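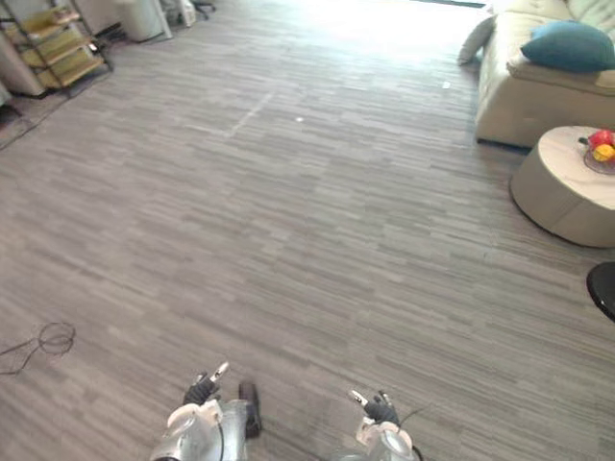 The Levitz House in Surnley is looking for one residency coordinator, part time, to start in February. We are a small guest house for translators. Each year we receive translators who come to finish a book, and they stay with us between two and six weeks. The ground floor is a large shared room with gray wood-look planks on the floor and a lot of daylight, and the coordinator will spend many working hours in it, because our readings and our Tarau evenings are also held there. The desk for the coordinator is in the small office behind the kitchen.

About the house

The house was opened by the Goicoechea Fund, which still pays for most of our costs. Our library has 3,239 books, mostly dictionaries, novels and poetry in 14 languages. The Tarau evenings are open meetings where a guest reads a page of work in progress and the public discusses it. They are named after the street where the first ones took place. Usually they are in English, but we had also evenings in Portuguese, Farsi and Basque, and we would like to have more of these.

What you will do

You will answer the letters of translators who want to apply, and prepare the calendar of stays. You will welcome the guests when they arrive, show them the rooms and explain the house rules. Some arrive with the late train at 9:40 p.m., so on those days you begin later.

You will organize one Tarau evening per month: find the reader, write the short announcement, set out the chairs and put them back.

You will keep the library catalog. At the moment 896 books are not yet in it, and we hope this number will go down during your first year. It is slow work and we do not ask for speed, but we ask for correct spelling of names, also with accents.

You will not clean the rooms and you will not do the accounts. We have other people for this.

What we ask

– very good written English, and one more language at a good level (it does not matter which)
– experience with guests, students or the public, paid or unpaid
– patience with people who are late with a book
– a simple knowledge of spreadsheets

A diploma in translation is welcome but it is not necessary. Our last coordinator came from a hotel, and before her we had a school librarian. We are happy to read applications from people who learned English as adults, as several of us did.

What we offer

The position is 20 hours per week, for one year, and can be made longer if both sides wish it. We pay 400 dollars per week. There is also a sum of 200 dollars per year for books, which you choose yourself and which stay yours. You have five weeks of paid vacation, and the house is closed for two of them in August. A room in the house is not included – we need all of them for guests – but we can help you to look for one in Surnley.

How to apply

Please send a letter of one page and a list of your past work to Roya Rashti, director, at the address on our contact page. In the letter, tell us about one translated book that you like and who translated it. Please do not send photographs or copies of certificates. We answer every letter, also when the answer is no. Talks with candidates will be held at the house or by telephone, and we pay the train ticket for those who come in person.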